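Blue shirts, a bare bed and my new folding habit

February 7, 2022

I have finally found a folding spot I love, and it's the bed!

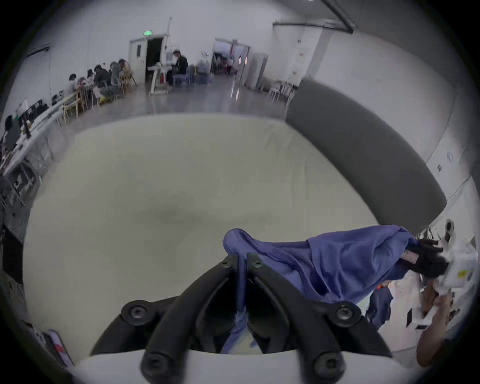

My sister swears a kitchen table is the only proper place to fold a shirt, and she told me so again when I called her about this. Too soft, she said, and you'll never get a straight crease on a mattress. Fair enough – but I have a tiny table in my Edamside apartment and it usually has my breakfast on it, so the bed wins.

My favorite moment is right after the sheets come off. A bare mattress is smooth and pale, so every sock shows up at once, and there is so much room! I dump the whole basket out, pull the shirts to one side and start with those while I'm still feeling cheerful.

For a wrinkled shirt I like to take hold of it at both ends before it goes down. Pull gently, give it a little shake, and then lay it face down with the sleeves folded in. After that it's 2 folds up from the hem and you're done. I used to do three, and the shirts came out like little bricks that fell over in the drawer. Two is so much better!

Blue things get their own pile. I own a silly number of blue shirts (I blame the November sale at Domton, where I went in for pillowcases and came out with 5 of them) and if they go in with everything else I can never find the one I want.

The sheets go back on last, fresh from the dryer if I've timed it right. I hardly ever time it right. Next week I'm tackling the closet shelf, where there's a Fikwood storage box I haven't opened since I moved in – wish me luck!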